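The breakfast tray, reconsidered

Every September the Kedstead newsletter gets a letter praising trays, and this year's came from Elmarie Mokoena, who says hers saves 10 minutes each morning. I have my doubts. A tray is a small table you then have to put on a bigger table. Still, I agreed to try one for two weeks: pale, with rounded corners, a raised rim and "Rabbit" written across it in script. A carton at one end and a clear cup with a handle at the other, and it's pretty well spoken for.
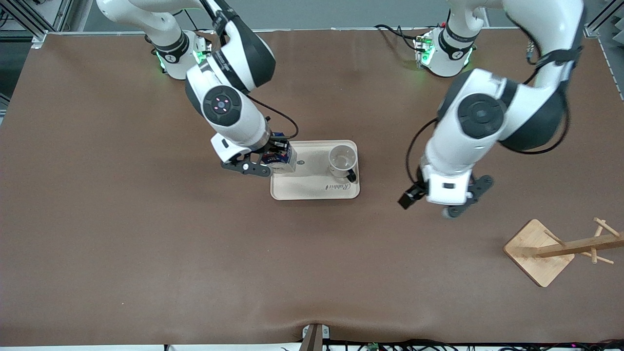 And then the mug tree

Réjean Zacharias wrote in to say the tray only makes sense with a mug tree beside it. Of course he did. There is always a second thing to buy. Mine is bamboo, on a square base, and I'll admit it stands up straight, which the metal one I had before did not.

My complaint is the pegs. A mug on a peg collects dust on the outside and blocks the mug behind it, and you end up using the same two all week. Before you order one, try the plain cupboard shelf for a while and see what you miss.

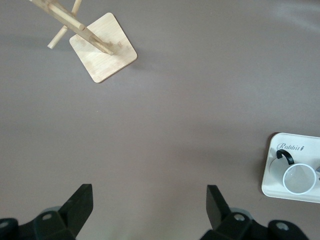

Nyokabi Kimaro keeps eight mugs in a drawer, upside down on a dish towel, and hasn't broken one yet. I find that more convincing than anything in the Grirnero catalog. The tray I may keep, mostly for carrying things out to the porch. If you have a mug tree you truly use every day, write in by Tuesday and tell me how.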